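Dratau 2FA lockout after phone swap – what worked for you?

jtapia_ops
Posts: 131

We run Dratau Pass (the business plan) for a small office and I need a sanity check. In January one of our people replaced her phone. The old one was wiped before she moved the authenticator over, so her codes were gone. She had her master password but no recovery sheet. Dratau support told me an admin could reset the second factor from the console, which I did, and it let her log in. Her shared folders came back fine. Her private vault was empty, with 528 entries missing.

Support now says the private vault was tied to the old device key and can't be restored. Is that how it's supposed to work? The help page says "reset second factor" and has no warning on it.

– Jovita

taiha
Posts: 2,381

Yes, that's how it works if device binding is switched on. Look under Policies, then Vault, then "Bind private items to enrolled device." It has been on by default for new business accounts for a while. With binding on, the reset drops the old device key and the private items go with it.

Do you have an export from before the reset? Even an old one saves you most of the work.

jtapia_ops

Binding is on. I never touched it. Exports are turned off for regular users, so no.

We went through it this morning with the whole office and I had everyone check whether they have a recovery sheet. 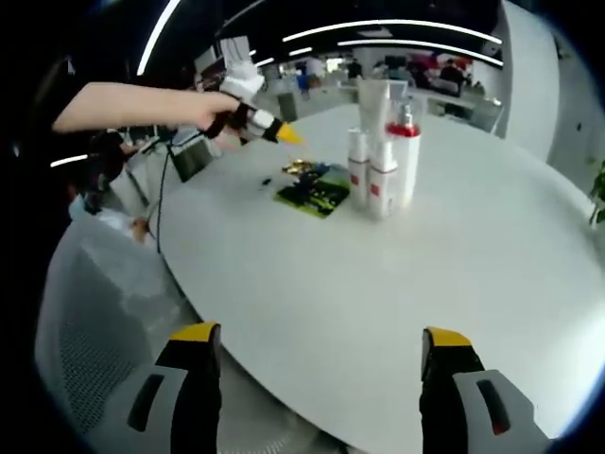

Four people had one. The rest either closed the window during setup or saved it as a PDF inside the vault itself, so they would be in the same spot as she was. I'm having them all make new ones this week and turning binding off once that's finished.

scortes
Posts: 800

I wouldn't turn binding off. It's the one thing that stops somebody with a stolen master password and a talked-around admin from reading the private vault. A reset that gives back everything is a reset an attacker can ask for too. Leave it on and fix the recovery sheets.

taiha

Disagree with Sarahí on this one. For an office that size the likely loss is a broken phone. I look after almost 40 seats and we have had six dead phones and zero attempts to social engineer a reset. Turn binding off, require two admins to approve a reset, and you've covered both.

scortes

Two-admin approval only helps if you have two admins who pick up the phone and ask who's calling. Jovita, do you?

jtapia_ops

There's me and Nawal, and Nawal is part time. So on paper yes.

nslaoui
Posts: 12

Nawal here. I'd approve it if Jovita asked me to, so I don't think I'm much of a control. I'd sooner keep binding and buy everyone a hardware key as a second enrolled device. Does the private vault survive if one of two enrolled devices is lost?

taiha

It does, as long as the second device was enrolled before the first one was lost. Log in on the surviving device and remove the dead one from there. Do NOT use the admin reset, it clears both.

zcetinkaya
Posts: 47

Can confirm the last part, I found out the hard way. We had keys and phones enrolled for everybody, a colleague lost his phone, and I used the reset out of habit. Same empty vault. We moved to Zarham afterward. It asks you to type the user's name and shows how many private items will be deleted before it lets you continue.

Zarham costs more per seat and the browser add-on is slower. I'd still pick it again.

scortes

Did Zarham import the shared folders with permissions, or did you have to set those up again?

zcetinkaya

Folders yes, permissions no. It took me an afternoon.

jtapia_ops

Okay. We're staying put for now, our Dratau plan is paid through the fall. Nawal won the argument: binding stays on and we're ordering keys. I wrote up the steps for our own use, so posting them in case they help somebody. Tell me if anything is wrong.

1. Make a new recovery sheet under Account, Security, Recovery. Print it. Don't store it in the vault. The old sheet stops working once the new one is made.

2. Enroll the hardware key while the phone still works. Sign out, then sign in with the key alone and open a private item. Everybody does this at the big table with me there.

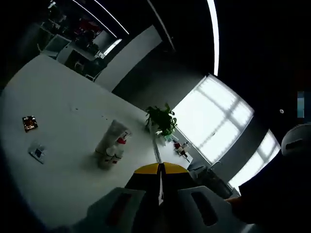
3. If a phone is lost, sign in with the key and remove the phone under Devices. Do not ask for a reset.

4. If the key and the phone are both lost, use the printed sheet.

5. Admin reset only when 3 and 4 have both failed, and only after the user has been told in writing that the private vault will be emptied.

taiha

Step 1, print two and keep them in different places. Otherwise looks right to me.

scortes

Add a line about people who are leaving. A key enrolled to a former employee stays valid until you remove it by hand, suspending the account doesn't do it.

jtapia_ops

Didn't know that. Checking ours now.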